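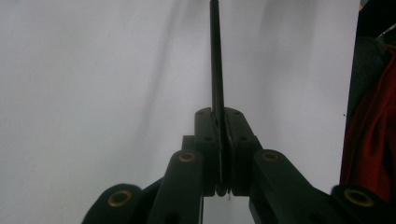 Amrit Doucette writes that a light gray wall is what you get when two people can't agree on white, and that he would like to know if we have anything for people who do agree.

We have four whites, Amrit. They're on another page. The one you're reading is for Lavoie, our light gray, which brings in more mail than the whites put together.

Search this site Enter keyword Go

Why does my wall look like two different grays?

It has light falling on it. A plain wall will pick up every difference between the window end and the other end, and a pale gray is especially bad at keeping this to itself. Look at the wall in the morning, again at four in the afternoon, and once more with the lamps on. If the lighter and darker areas move during the day, you have a wall and a sun. If they stay put, see the next question.

The patches stay put. Now what?

Usually it's a thin second coat, or bare filler that drank the paint. Prime the filled spots, let them dry overnight, and recoat the entire wall from corner to corner. Please don't dab. Every year Selina Holzer at our Fallville counter meets customers who have dabbed, and they all come in with the same face.

Is it blue?

In a north-facing room it leans a little blue. Next to a cream carpet it leans a little more. Beside something that is truly blue it looks like gray again, so one solution is to buy a blue chair. We don't sell chairs.

What looks good against it?

Dark, narrow things do very well. A thin black upright against pale gray reads as a clean line, and you can get away with something quite plain: a lamp stem, a curtain rod, the side of a slim shelf. Matte black is easier to live with than gloss, though even matte will show a faint sheen along one edge when the light comes from the side.

The drawback is that a clean line also shows when it isn't straight. Over a busy wallpaper you could hang a rail two degrees off and take the secret to your grave. Use a level.

Can I lean things on it?

You can. Black rubber feet and painted metal will leave marks, and a tall thin object will always make its mark at exactly eye height. Put a clear felt dot where it touches.

How do I get the marks off?

Lukewarm water, one drop of dish soap, a soft white cloth, very little pressure. Leave new paint alone for 20 days before you wash it at all. Melamine sponges remove the mark and then carry on into the finish, leaving a shiny spot that can be admired from the doorway.

How much do I need?

One can covers 300 square feet with one coat. You will want two coats. Measure the wall, multiply height by width, and don't subtract the door unless you enjoy driving back to us.

My last can said Flelteo. Is that the same color?

Close enough for a closet. Flelteo was our earlier light gray and has a bit more yellow in it. Side by side on one wall you'll see the join, and after you've seen it once you'll see it from bed. Žydrūnas Vaher can still mix Flelteo to order if you bring in the lid.

Do I have to paint a sample?

No. You may also paint 200 square feet and find out that way. If you'd like the cheaper method, brush two coats onto a big sheet of card, leave a white border, and move it around the room for a couple of days. Phone screens are no help with this color. Neither is the cap on the can.

Will you come and look at my wall?

Zanele Van Wyk does home visits inside Fallville from May through September. Send her your room's compass direction and the type of bulbs you use. She already has plenty of photos of gray walls.

Can I return an opened can?

Sovasari can't take back tinted paint, opened or sealed. Sealed whites are fine with a receipt.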